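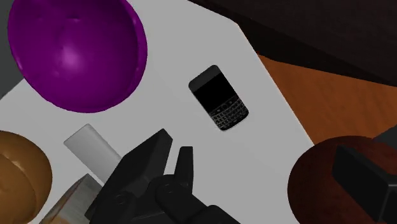

How do I get rid of white rings and sticky spots on a painted white table?

Asked in Home & Garden > Cleaning
1,550 views

Hi all! I hope I'm posting in the right section. We moved to Trarnosberg in March and I bought a secondhand kitchen table from a shop on the square, painted white, very plain, and I love it more than is sensible. The seller told me it was wood underneath with two coats of satin paint, but she had no idea what brand.

My trouble is twofold. First, there are some dull rings where hot mugs were set down (my fault, I was unpacking and couldn't find the coasters). Second, there's a patch near one end that feels tacky no matter how often I wipe it. I've been using a spray called Zotik that my sister swears by for her counters, and I'm starting to wonder if it's making things worse. The table was fine for the first few weeks and the stickiness crept in after that.

I'd rather not repaint if I can help it – we rent, there's no garage, and my one try at painting a chair ended with footprints down the hall. Any advice is welcome, even if it's just "buy a tablecloth."

3 answers

Answer 1 (marked as helpful by the asker)

Congratulations on the move, and on the table! I've lived with a white painted one for 11 years, through two kids and a great deal of jam, so let me tell you what has worked for us.

Start with the sticky patch. My guess is cleaner residue. A lot of the counter sprays leave a little something behind for shine, and on paint it builds up and grabs every crumb. Put the spray away for now. Fill a bowl with warm water and a small squirt of dish soap, wring your cloth out until it's barely damp, and go over the whole top. Then do it again with plain water, and dry it with an old towel. You may need to repeat this over a few evenings. If it's still tacky after that, the paint itself may be softening, and I'm afraid soap won't fix that.
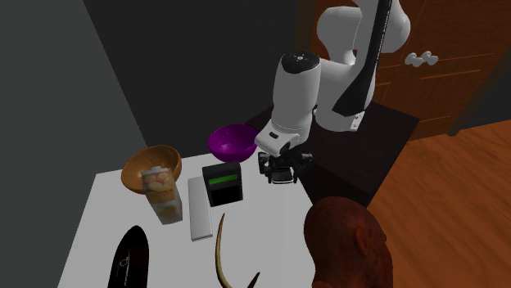 White tabletop with a few things left out on it.

For the rings, try a dab of plain white toothpaste (not the gel kind) or baking soda mixed with water to a soft paste. Rub gently with a fingertip, wipe, look, and stop as soon as you see any change in the sheen. Please try it underneath or on a leg first. Satin paint can go shiny if you rub too hard, and then you have a shiny ring in place of a dull one. Ask me how I know.

Whatever you do, stay away from melamine sponges. They're really very fine sandpaper.

Oh, and felt pads under anything that lives on the table. I get mine at Siu, in a bag of 100, and I think I'll be leaving the rest of them to my grandchildren.

Answer 2

tablecloth

Answer 3

I mostly agree with the first answer, though I'd skip the toothpaste. It took the color clean off a blue shelf of mine. A hair dryer on low, kept moving, faded a ring on our table at the Mamgate house, but that one was varnished, so yours may not behave the same way.

If the patch stays soft in hot weather, it was probably painted over old wax, and the only lasting cure is to sand that end and start again. You could do it on a balcony with a drop cloth. Let it dry a good long while before you set anything on it, longer than the can says.

Comment from the asker: Thank you both (and the tablecloth person)! Two evenings of soap and water and the patch is much better. Rings next.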